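Section 4 of the draft bench practice: glassware, balances and multi-fingered hands

Forum: Laboratory Automation Practice > Drafts for comment
669 views | 11 replies shown in full or in part

a_tsuchiya (moderator)
The working group has completed its review of Section 4 of the shared bench practice, and members are invited to comment before the text is adopted in September. Section 4 applies to any station at which a robotic arm with a multi-fingered hand moves open glass vessels to or from a balance. It does not apply to enclosed dispensing systems, which are covered by Section 6.

The clauses that drew the most comment in the first round read as follows.

4.1 The emergency stop shall be within reach of the operator's normal standing position and shall not be placed behind the arm.
4.2 Vessels used during setup and teaching shall be empty.
4.3 The balance shall be tared before each series and checked against a reference weight at the start of each session.
4.4 The hand shall not apply downward force to the pan through the vessel. Release shall take place only after the vessel is supported.
4.5 Soft coverings on the work surface are permitted if they are secured and do not pass under the feet of the balance.

Please cite the clause number in your reply.
Ayane Tsuchiya

benchline_mk
On 4.5. Our site would ask that the second condition be removed. We cover the full surface with dark fabric because clear glass is difficult for our vision system to find on a pale table, and the balance has to stand somewhere. Cutting an opening for the balance leaves a light border that the detector picks up. We have worked with cloth under the balance for 11 months and our daily reference checks have stayed within limits.

harrow_qa
I cannot support that request. A balance on fabric is a balance on a surface that can creep. The bubble may be centered in the morning and off by the afternoon, and the reference check at the start of the session will not catch it. If contrast is the concern, a rigid dark sheet would serve.

benchline_mk
A rigid sheet reflects. We tried two finishes and both produced false edges under the room lighting. I would also point out that the draft is meant to cover teaching and rehearsal as well as measurement. During rehearsal, no weight is being reported to anyone.

v_moldovan
Replying for the Wilik group. Both positions seem reasonable for different kinds of work, and the difficulty is that Section 4 does not separate them. We suggest two levels:

Level A, handling practice. The reading on the balance is used as a cue or not at all. Coverings under the balance allowed.
Level B, reported measurement. The reading enters a record. Balance feet on the hard surface, leveled, checked.

We would also ask that the current level be stated on the run sheet, so that data collected at Level A is not later taken for measurement data. That has happened once with us, and sorting it out took longer than the original work.
Veronica Moldovan

harrow_qa
I could accept two levels if the default is B and a site must record its decision to work at A.

otis.fenn
A question on 4.4. How is an operator expected to show that no downward force was applied? The hand on our station does not report fingertip force in a form we can log. We watch the display on the balance during the approach. With a 100 mL beaker the reading settles within a moment of contact, and if it climbs well past the weight of the vessel, we stop and raise the wrist height. Would that be enough?

a_tsuchiya (moderator)
For 4.4, the group discussed the same method. Our view is that the balance display is an acceptable indicator as long as the operator can read it from the stop position and the limit is written down in advance. The draft will say so. We are considering a general limit of 400 g on the pan, vessel included, for stations without force reporting. A site may set a lower one.

d_lindqvist_lab
A fixed number is a poor idea. For a small analytical balance, 400 g may already be past capacity, and for a floor scale it means nothing. Please tie the limit to the rated capacity of the instrument.

otis.fenn
Agreed with the previous post. A fraction of capacity would be easy to apply and easy to audit.

a_tsuchiya (moderator)
The point is accepted. The figure will be withdrawn and replaced with a fraction of rated capacity, to be proposed by the group.

benchline_mk
One further item, on cables. The draft says nothing about the balance's own power cord. On a covered bench a black cord on black fabric is very hard to see, for people and for cameras. We now tape ours along its full length and route it away from the side the arm approaches. I would support a clause requiring this at both levels.

harrow_qa
Supported. I would add that the cord should not be under tension at any position of the balance, since members do turn the instrument to suit the hand.

v_moldovan
We also support the cord clause. On turning the instrument: an angled balance is often the practical choice, as it gives the fingers and thumb room on both sides of the vessel when it is set down near the pan. The draft should not imply that the balance must be square to the table. What matters is that its position is marked and that the taught positions are repeated after any move.

d_lindqvist_lab
Marked how, on fabric?

v_moldovan
With tape at the corners, at Level A. At Level B the question does not arise, given that the feet would be on the table.

a_tsuchiya (moderator)
Thank you to all who replied. The following changes will be carried into the next text.

4.2 stays as written. Two members asked by message whether water could be used during teaching, and the group's answer remains no.
4.4 will allow the balance display as an indicator, with a limit set as a fraction of rated capacity.
4.5 will be divided into Levels A and B as proposed by the Wilik group, with B as the default.
4.6 (new) will cover the balance power cord - secured, without tension, and clear of the approach side where the layout allows.
4.7 (new) will require the position of the balance to be marked and the taught positions repeated after any move. No particular angle will be required.

benchline_mk has recorded a continuing objection to B as the default, and it will be attached to the draft in full. Comments on 4.1 were few, but sites should read it with care. A stop that can be reached in an empty room may be much harder to reach once the operator is holding a tray.

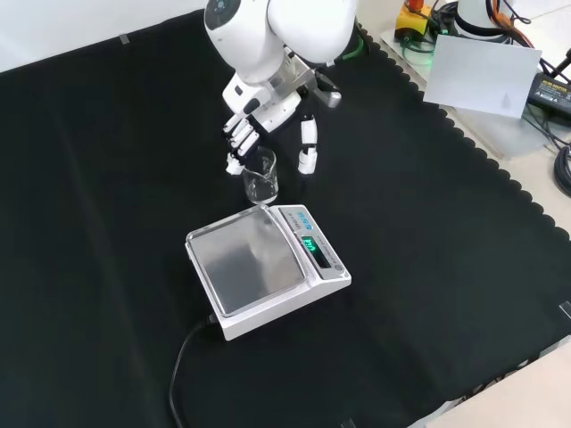

Sites that wish to test the revised clauses before adoption may do so on any station already in use, and should send their run sheets to the group with the level clearly stated. Further comments on 4.6 and 4.7 remain welcome in this thread until the text is closed.
Ayane Tsuchiya

14 shares | 11 members following

Related threads
Section 6 draft: enclosed dispensing, second reading
Ikeda station users: where to mount the stop button
Avivik run sheet template, revised
Wovov hand: fingertip wear and when to replace
Reference weights and who may handle them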